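Re-dressing the cables on the picking cell

The arm in our bin-picking cell had been stopping on joint torque faults since December. It never happened in the same pose twice, and it went away for days at a time. Dušan Pavlović blamed the payload settings and I blamed the path planner, so we both spent a week on the wrong thing. The log had 427 stops in it by the time I sorted them by wrist angle, and then it was fairly plain. Nearly all of them came with the last joint turned far to one side.

A cable bundle that is too short on one side of a joint acts like a spring. The controller has no model of it and reports the extra load as a collision.

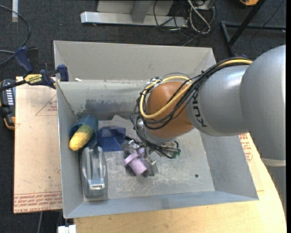

My rule for dressing a wrist is to set the slack at the worst pose and leave it alone at all the others. Drive each joint to its software limit in both directions, one at a time, then in pairs, and note where the bundle goes tight. On the KUKA the black cables come along the upper side of the arm and loop around the orange joint, with the yellow one running a wide loop across its face. The yellow loop looks too big when the gripper is down in the bin. Leave it. I took 6 cm out of it in the spring for neatness and put it back the same afternoon.

Ties go on snug enough to hold the bundle and loose enough that a cable can slide through by hand. Cut the tails flush, or they will wear into the jackets.

After any change to the dressing I redo the payload identification, warm the arm up for 10 minutes, and run the limit poses again at 2 speeds. Yayra Nutsugah wrote a short script that logs torque on the last three joints during that run and plots it against the previous one. A bump in the same place on both speeds is cable. A bump on the fast run only is usually tuning.

Still to do: a proper strain relief at the gripper end, and a printed bracket to replace the second tie. The Pevon clips I ordered are one size too small.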